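30/06/2022

Up way too early, and the apartment already felt like the inside of a sock. Made coffee, answered zero emails, and went straight back to the gripper thing, which is where my whole head has been all week anyway.

So, where I left off. The left finger was lagging. You squeeze, the right one comes in nice and smooth, and the left one sort of thinks it over and then catches up with a little click. I'd been blaming the linkage since the weekend. Took the pivot pin out, cleaned it, put it back, took it out again, put a dab of grease on it, got grease on my phone, on my shirt and (don't ask me how) in my eyebrow. Same click. Then I was on the phone with Estíbaliz Villalobos and she said, have you looked at the spacer under the middle plate, and of course I had not looked at the spacer under the middle plate. It was in upside down! One side has a tiny lip and the lip was rubbing. Flipped it, two minutes, no click. I have never been so happy and so annoyed at once.

She's good at this stuff because she put in all those months at Maddocks, fixing the pickers on the packing line. She says everything that ever went wrong there was either a spacer or a cable. I said what about the software and she laughed for quite a long time.

Next up was the pads. I want them parallel when they close, and they want to toe in at the tips, just a hair, enough that a thin thing like a card gets pinched at one end and swings around. I've been shimming them with tape. It's not elegant but it lets me try a thickness, hate it, peel it off and try another one. Three layers on the left and two on the right is the best so far. If that still seems right tomorrow I'll draw a proper wedge and print it.

All of this is happening in the bedroom, by the way, because the bench at the shop is full of Drivow parts until they come get them, and the bed is the biggest flat surface I've got. Flat is generous. Every screw I put down rolls into a wrinkle.

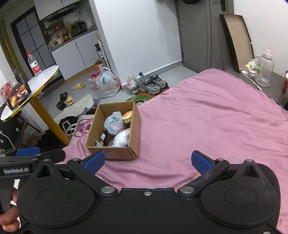
Pads wide open over the workbench, a.k.a. the bed. Burger in the box, waiting its turn.

The box is the test box. I want a bit of everything in there, squashy, slippery, crinkly, stuff with handles, because if it can only pick up wooden blocks then what was the point. The burger is my favorite. It's the right size for a full open grip and you can come at it from the side or straight down, and I had a go at it both ways. From the side, great, every time. Straight down it kept squirting out like a bar of soap until I slowed way down and let the pads settle before lifting. So that's a note for later: slow at the end. The fluffy thing is the opposite, you can grab it any old way and it comes up, so it teaches you nothing but it's very good for morale.

Anything in plastic wrap is still a pain. The pads are grippy but the wrap slides over whatever's inside it, so you get a lovely firm hold on the plastic and the thing inside stays home. Estíbaliz thinks a softer pad would help. Stostero sells a foam-backed one and I priced it out, and for what they want for a pair I could eat out for a week. Sastona has a sheet you cut yourself, much cheaper, so I ordered that. If it's junk it's junk.

Counted up the cycles in the log after lunch. 912 squeezes since I put the new pins in, and 579 of those were before I found the stupid spacer, so I guess those count as a stress test of doing it wrong. No wobble in the pins that I can feel. My goal is 3,000 before I take the whole thing apart and look at the wear properly. In February the old pins were already sloppy well before that, so fingers crossed, all of them, metal and otherwise.

My thumb hurts. I didn't think about that part when I planned this, that every single cycle is me squeezing. Might wrap some of that bike handlebar tape around the grip, or change the angle of it a little so it's more wrist and less thumb. Sketched something on the back of the electric bill. Must remember to pay the electric bill.

Stopped at dinnertime and had to clear the bed before I could lie down on it, and found one more of those little M3 washers with my elbow. I have no idea what it came off of. Put it in the jar with the others.

Tomorrow: wedge drawing, more cycles if the thumb allows, call the shop and ask when Drivow is picking up their stuff.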